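検索 キーワードを入力
スレッド内 / 全体

[現場と自動化 ML] Re: 把持具を持つ当番が始まって、うちの職場で変わったこと
2018/11/17 投稿者:ヤンティ・クスマ
コメント 2 シェア 52

ヤンティです。マンドラさん、投稿ありがとうございました。読んでいるうちにどんどん書きたいことが出てきて、昼休みを全部使ってしまいました。長いです、すみません!

マンドラ・ジュベールさん wrote:
> クエルボの清掃部門でも、来年から片付け用のロボットを入れる話が
> 出ています。その前段階として、清掃スタッフが両手に把持具を持って
> 普段の作業をやり、その動きを記録するのだそうです。
> 説明会では「皆さんの手の動きがそのまま教材になります」と言われ、
> 正直なところ半分くらいの人は黙ってしまいました。
> 教えた分だけ自分の仕事が減るのでは、という声もありました。
> 先に始めているマダムの皆さん、実際どうですか。
> 体のきつさ、手当、シフト、何でもいいので教えてください。
> あと、できれば「やってよかった」以外の話も聞きたいです。

マダムでは3月から始めました(社名の綴りは Madum です。変換すると必ず奥様になるので、カタカナで書くたびに笑ってしまいます)。私はもともと共用スペースの片付けと備品の補充の担当で、今もそれが本業です。記録の当番はシフトの中に組み込まれていて、当番の日は午前の後半が把持具の時間になります。

最初にやったのは椅子を元の場所へ戻す作業でした。簡単そうでしょう? 私もそう思っていました。ところが、いつもの手なら何も考えずに背もたれをひょいとつかむところを、把持具だと「どこを挟むか」から考えないといけません。樹脂の椅子は縁が丸くて滑る、針金の椅子は軽いのに脚が広がっているから隣に引っかかる。自分が毎日どれだけ細かいことを手でやっていたのか、この仕事を始めて初めて知りました。これが面白くて面白くて、家に帰ってからも夕飯の鍋のふたを見て「これは上から挟むな」などと考えています。

動きの記録には、把持具の根元についている白いブロックを使います。白黒の四角い模様が印刷されていて、この模様で手の位置を追う仕組みです。だから作業中に模様を袖やほかの物で隠してしまうと、その回はやり直しになります。うちで一番多かったやり直しの理由がこれで、私も最初の週はずいぶんやりました。コツは肘を少し外に出しておくこと。腕を体の前に軽く伸ばして、把持具の先を相手(椅子とか、床の上の物とか)に向けてから近づくと、模様が隠れにくいです。

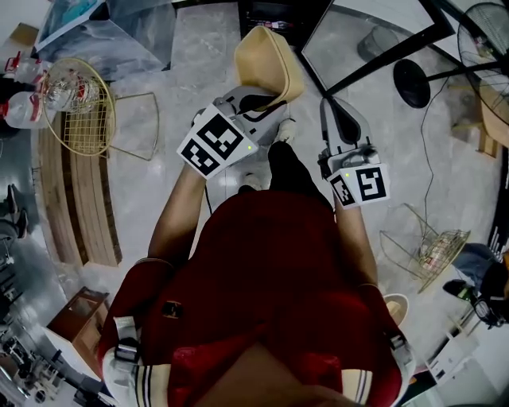

ノムヴラ・シェジさんからは、記録が始まってから一番変わったのは休憩の取り方だと聞きました。以前は片付けの切れ目に何となく休んでいたのが、把持具の当番では一本録るごとに手を下ろす決まりになり、最初は落ち着かなかったけれど、今では普段の片付けのときも途中で腕を休めるようになった、とのことです。

この話、私も本当にそのとおりだと思います。把持具は両手で持ったまま動くので、腰よりも先に前腕と肩に来ます。うちの決まりを書いておきますね。

・一本終わったら把持具を台に置く。次の準備の間、持ったまま待たない
・連続の当番は午前のみ。午後に続けて入れない
・手首に違和感が出たら理由を聞かずに交代
・靴は普段の作業靴のまま。足元のケーブルは始める前に脇へ寄せる

三つ目は最初からあったわけではなくて、アデミール・バチスタさんが手首を痛めかけたあとに、現場から出した要望で加わりました。本人は「代わってと言いにくかった」と話していました。マンドラさんのところでも、ここは始める前に決めておくことを強くおすすめします。始まってからだと、録画の予定表のほうが強くなってしまうので。

手当については、うちは一回の当番につき395円が時給に上乗せされます。高いか安いかは意見が分かれていて、私は安いと思っています(このMLを上司が読んでいることは知っています。読んでいますよね?)。ただ、やり直しになった回も同じように払われるところは良いです。成功した本数で払う案も出たのですが、それだとみんな難しい片付けを避けてしまう、と現場が反対して引っ込みました。実際、難しい回ほどデータとして欲しいそうなので、開発側のスコナノの人たちもこちらの味方をしてくれました。

さて、一番聞きたいのはたぶん「仕事が減るのか」ですよね。

3月から先月末までに、うちの現場だけで2,630本録りました。それでロボットが何をしているかというと、閉館後に椅子を並べる作業の一部です。一部というのは、まっすぐ立っている椅子を決まった位置へ寄せるところまで。座面に物が置いてあると止まります。椅子同士が絡んでいても止まります。止まったら翌朝の担当が直します。なので今のところ、なくなった仕事は「早番が来て最初に椅子を全部並べる」で、増えた仕事は「ロボットがあきらめた椅子を直して、何であきらめたかを記録表に書く」です。

記録表は面倒です。これは「やってよかった以外の話」に入れてください。紙と画面の両方に書く時期が長く続いて、早番の人たちは相当怒っていました。画面だけになったのは夏の終わりです。それから、人が減ったかどうかも隠さず書くと、早番は一人辞めたあと補充されていません。会社はロボットとは関係ないと説明しています。私はまだ納得していなくて、次の面談でまた聞くつもりです。

それでも私がこの当番を楽しんでいるのは、仕事の話をする相手が増えたからだと思います。これまで、片付けのやり方について誰かに質問されたことなんてほとんどありませんでした。今はスコナノの人が横に来て、「どうして先にこちらの椅子を動かしたんですか」と聞くんです。先にそこを空けておかないと、ベンチの前が通れなくなって、次に補充の箱を持って歩くとき必ずぶつかるんですよ、と答えると、真剣にメモを取ってくれる。そして次の週には、その順番が指示書にちゃんと入っている! あれは嬉しかったなあ。指示書の末尾には、手順を出した人の名前も入れてもらうようにしました。頼まないと入らないので、ここも最初に頼んでおくといいです。

当番に入らない選択もできます。ヨランディ・グメデさんは説明を全部聞いたうえで断っていて、評価にもシフトにも影響は出ていません。記録中は周りで別の作業をしている人の足や手が映り込むことがあるので、映ってもいいかどうかの確認は当番以外の人にも取っています。この確認書、うちは最初の様式がひどくて(どこまで使われるのかが一行も書いてありませんでした)、二度書き直してもらいました。今の版は個人名を消してお見せできると思うので、必要でしたら私に直接メールをください。

最後に練習の話をひとつ。いきなり本番の場所で録るより、軽い椅子とお椀のような小さい物を床に並べて、記録を回さずに遊ぶ日を作ってもらってください。うちでは最初の日がそれで、勤務扱いでした。誰が一番きれいに椅子を回せるかで盛り上がって、普段あまり話さない遅番の人たちとも仲良くなれました。ちなみに私は下から数えたほうが早かったです。今は違います!

フルクロウの勉強会に来られる方がいたら、会場でぜひ続きを話しましょう。紙の記録表も一枚持っていきます。

ヤンティ・クスマ
マダム 共用スペース担当

コメント(2)

マンドラ・ジュベール
ありがとうございます、印刷して休憩室に貼りました。交代の決まりと確認書の件は、次の説明会でそのまま質問します。確認書の様式、メールでお願いしました。

アデミール・バチスタ
手首はもう何ともないです。補足すると、握りの太さは交換できる部品があるので、手の小さい人は最初に言ったほうがいいですよ。私は大きいほうに替えてもらって、ずいぶん楽になりました。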